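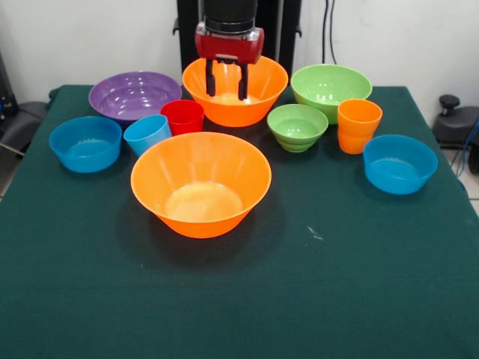
*Plastic bowls and cups in solid colors on a dark green cloth.*

**Plastic tableware** is a class of eating and serving vessels molded from polymer resin. The most common household forms are the bowl and the tumbler, often sold together in mixed sets of 6 or 12 pieces in contrasting colors.

## Forms

Bowls are grouped by profile. Shallow bowls have a wide mouth and low wall and are used for salads and shared dishes. Deep bowls have flared sides, which allow several of one size to nest. A rolled rim stiffens the wall and gives a blunt edge for the lip and hand.

Tumblers are cups without a handle or foot. The wall is straight or narrows slightly toward the base – a taper known as draft, which helps the part release from the mold. 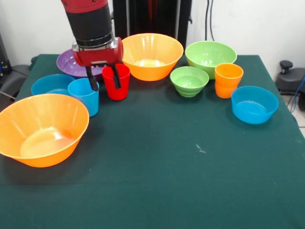

Some bowls carry horizontal ridges on the outer wall. Ribbing of this type improves grip and adds stiffness without a thicker wall. The Leltley pattern, drawn by Gyu-bin Yeon for the molder Fornico, uses a stepped exterior on its smallest bowl only; the piece holds almost 900 ml.

## Color

Pigment is normally blended into the resin before molding, so the color runs through the full wall. Scratches dull the gloss but do not expose a different shade.

## See also

- Melamine ware
- Nesting bowls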